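Likosby Shared Workshop, members' meeting
Saturday, September 15, 2018
Minutes (my turn again, so please forgive the rambling)

We started late on account of the coffee machine, which has to be descaled and which I am putting down here so it stops being brought up from the floor every time. Minutes from July were passed with one correction: the shelf that came down was in the Osia room, and I had written the hallway. Sorry!

Money. We have 2,336 in the account, and 476 of that is already spoken for (the electric bill and the new lock on the side door). Somebody asked if the lock could wait. It can't, I was the one standing out there in the rain with a key that just went round and round. Agreed to pay both this week.

Paint. Long talk, longer than anybody wanted, about the walls in the back room. The quote from Wubshet came in at 1,414 for the whole room, two coats, with the washing down included. A few people thought that was steep and wanted to do it ourselves over a weekend. I said I'd be happy to hold a roller but I am not doing ceilings again. The other side of it is that the color still looks nice, it just needs a good scrub, and maybe we're all getting carried away.

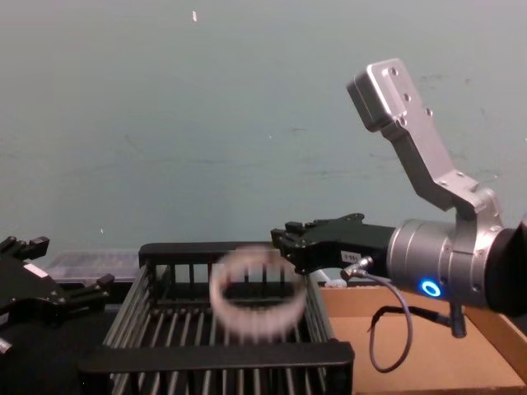
Back room wall, pale blue-gray, with the scuffs and the darker streaks across the middle.

Opinions after that went every which way. One member is sure the streaks will wash off with sugar soap and a bit of patience. Another is just as sure they'll only smear (this went on for a while, and there was a story about a kitchen). We agreed to try a small patch first, low down, and look at it again once it has dried. If it comes up clean we skip the painters and put 70 toward soap, sponges and one decent tin for touching up. If it doesn't, I'll ring Wubshet and ask what they'd want for that one wall and leave the rest alone. Passed on a show of hands, two against.

Whoever does the patch, please put a sheet down first! And don't use the green scourers, they take the shine off.

Racks and trays. The metal rack stays where it is. There was a suggestion to turn it sideways and I think we talked ourselves out of it. Cardboard trays are fine for now, but several of us would like something that wipes clean, so I'm to get prices from Arar before next time. If you have a favorite size, write it on the sheet by the door and please don't text me at night.

Osia room. The shelf is back up with longer screws. Heavy things on the bottom, please, please. The box of odd lids has been there all summer and goes out at the end of the month unless it gets claimed.

Any other business. The window in the hall sticks again. The broom is missing, the good one with the red handle. Request for a second hook by the sink, agreed without discussion, a first for us I think.

To do before the next meeting:
Test patch on the back room wall (still needs a name on the sheet)
Prices for trays, me
Pay electric and lock, me
Descale coffee machine, whoever gets there first

Closed a bit after noon. Next meeting date to go up on the board.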